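**1/** Writing up a fault from this week, in case it helps anyone running two arms off one rail. 2024-02-03, cell is back up, notes are complete enough to post.

**2/** Setup: two white arms on a shared rail, parallel grippers, a camera on each wrist. The job is tote bags. Open the mouth, put a sponge in, move on to the next bag. We call the project Pulular.

**3/** What went wrong: on run 438 the left arm went into a bag, closed on the lining as well as the sponge, and lifted. The bag came with it. The handle caught on the other gripper and both arms kept pulling.

**4/** The force limit should have stopped them. It did, but only after about 4 seconds. The threshold had been raised in September for a heavier job on the Rolaneck line and was never put back.

**5/** No one was inside the cell. One bag handle tore off and one wrist cable was pulled out of its connector. I hit the stop by hand at the same moment the limit tripped, so I can't claim the button did it.

**6/** The log was less use than I hoped. Avex, our controller software, writes one line per arm and doesn't record that the two are loaded against each other. Each arm just reported "high load". You had to read both files side by side to see it.

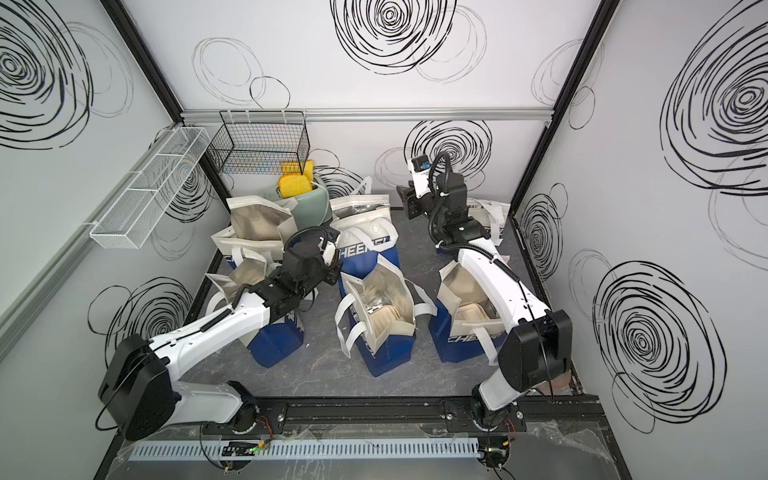

**7/** Changes made so far:

- Force limit back to the old value, and it now gets checked at startup. If it doesn't match the job file, the cell won't run.
- Only one arm may be below bag height at a time. The other waits up high.
- If either arm reports high load, both stop. Before, each one looked after itself.

**8/** The second change costs us time. A full set of bags takes 40 seconds longer than it did. I'm fine with that for now.

**9/** Still open: telling lining from sponge. The lining is shiny and crumpled and the wrist camera doesn't like it. Herrero, who supply our fingers, suggested a narrower pair that would pinch less fabric. They're on order - no test results yet.

**10/** If you share one cell between jobs, go look at your limits today. Ours were wrong for months and every run in between looked normal.

**11/** Someone asked about the stop button. It's on the outside, within reach of the operator's chair, and it cuts both arms. We tested it again before restarting, with each arm moving and then with both.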